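Home | Visits | Workshops | Archive | Links

Visit report: Zeman open day, Leten

The Zeman building in Leten opened its offices to the public on Wednesday from 10 in the morning. The tour covers the ground-floor stores, the drawing office and the study rooms on the second floor. Groups are limited to 8. Entry is free, but a ticket must be collected at the side door.

The stores hold 127 numbered bays, most of them given over to paper stock and spare fittings. Shelving is the Clastunix bolted type, adjustable in height without tools. Labels are handwritten on card and renewed every spring. Lighting is poor at the far end and a torch would help.

The drawing office has kept its north-facing windows and the original heating pipes, boxed in at knee height. Plans of the 4 extensions are laid out in flat drawers. Visitors may open the top drawer of each cabinet. The later plans are the better drawn; the earliest has faded along its folds.

The study rooms were the main purpose of my visit. They are working rooms and are shown as they are used, with desks, cartons and books left in place. Desk surfaces have a light wood grain. There is no fixed storage at desk level under the Tulo layout, so small equipment, cables and reference books share the top with whatever work is in hand. A thick book laid flat takes up a good part of the usable width.

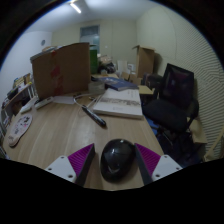
Leten Visits Group readers were asked for remarks on the rooms. One wrote that a shelf at the back of each desk would free the surface for writing, and that books stored upright would be quicker to find. I agree on the shelf. Upright books need a bookend, and the heavier volumes tend to push a light one along.

Access to the second floor is by stairs only. The next open day is planned for March.

Contact | Copyright Leten Visits Group | Back to top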